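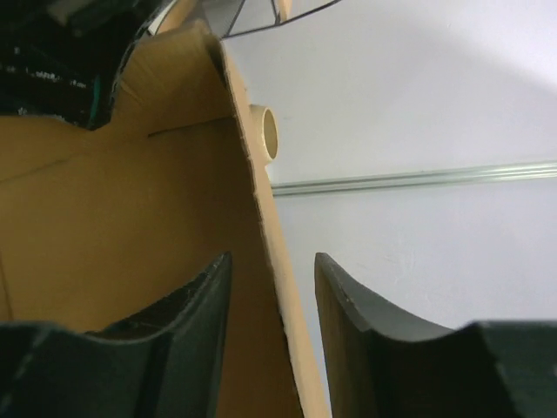

Gripper fingers over an open carton at the packing bench, Citville.

Home | Lists | Archive | Subscribe | Help
Search this list... Go

Re: [floor-talk] The arm at the packing bench
From: Jonatan Fagerlund
Sent: Monday

On Monday morning the site office at Koskela wrote:

> Hello all,
>
> Good news from the Citville pilot. The Ollen cell has now been running
> since June and is lifting goods out of opened cartons with very little
> help. It handled 900 picks last week. Nobody at Citville has lost hours
> as a result. People who used to do the repetitive lifting have moved to
> "cell support", a more varied role with a short training course.
>
> We plan to bring the same set-up to Plamholm. Comments welcome on the
> list.

Comments are welcome, so I'll have a go.

I went over to Citville for two shifts, stood next to the thing and took the picture at the top off the screen they have by the cell. It's the view from the wrist, looking down past the two fingers into a cardboard box. You can make out a fold line across the inside and a bit of cardboard tube beside the panel. I'd ask everyone to look at how near that upright panel is to the fingertips, then think about the cartons we get at Plamholm on a wet day, with the sides bowed in and one flap still half stuck down.

First, the 900. Picks of what? On the shifts I watched, every carton had been opened by a person, the flaps folded back by a person and any loose packing pulled out by a person before the arm came near it. When it stopped, a person cleared it. I kept a tally on the back of a delivery note: 116 stops over the two shifts. Most were over in a few seconds. Some meant going into the cage, which means the gate, the lamp, the reset and signing the sheet. None of that is in the pick figure.

Second, "cell support". I spoke to the two women doing it. One likes it, and I want to be fair about that, her shoulder is better than it's been in years. The other said she used to talk to people all day and now she listens for a beep. Her words. She opens boxes at the speed the arm wants them, and if she gets ahead she waits and if she falls behind there's a number on the screen that goes red. I wouldn't call that varied. It's the old job with the lifting taken out, and most of the deciding taken out with it.

Third, the hours. I accept nobody has lost any. But three people left in spring and were not replaced, and the Citville rota now shows more than 63 hours a week fewer on that bench than it did last year. If that's how it will go at Plamholm I'd like it said in plain words.

I'm not against the arm. If it takes the heavy cartons off the bottom shelf I'll carry it in myself. What I'd like before anyone orders one:

- stops and gate entries reported next to the picks
- who sets the pace, and whether the person at the bench can slow it
- grading for cell support, in writing, before people are asked to sign up
- a trial on our own cartons, damp ones included

The training course, by the way, was an afternoon, and the part on clearing a jam was skipped as they ran out of time. Could the office say whether that has been put right?

Jonatan
Goods in, Plamholm

Recent in this list
Re: Lockers by the east door
Rota swaps, please use the form
Pallet truck 2 still pulling left
Re: Re: Canteen opening times
Minutes of the June floor meeting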